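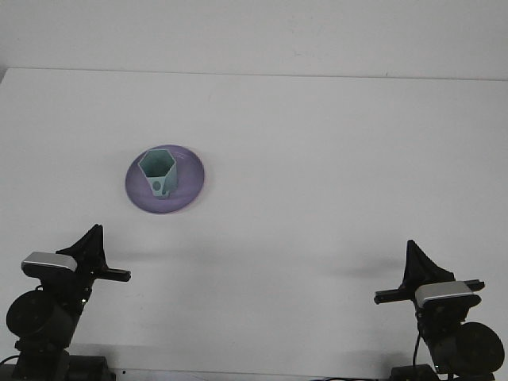 Meifang Ren wrote:
> Did anyone get to the Stiler open day? I had a ticket
> and then couldn't leave work. Was the two-arm demo
> worth the drive to Utcombe?

Posted 14th March by Sowmya Chettiar

Meifang, yes, go next time! I stayed by the tabletop arms far longer than I meant to (two hours, and I missed the talk on grippers). It's such a simple setup — a purple plate, one small teal piece, a black arm at each front corner — and I could have watched it all day. 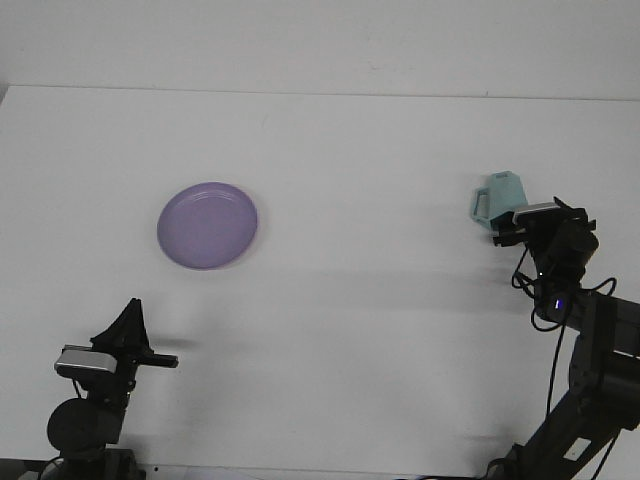
Photo: Jiahui Meng

My favorite part was the right arm holding the teal piece just clear of the table. You can get close enough to look at the fingers and the little wrist cameras, and the cables too, if you're fussy about cables like me. Yuzhen Ye took questions and was very patient with mine!

They plan another one in September, in the MacLeod building, room 13.

Sowmya

Comments

Hongmei Kang: Is there parking at MacLeod?

Yuzhen Ye: Yes, behind the building. Bring more cable questions.

Contact the list owner | © Jelen Robotics List | Back to top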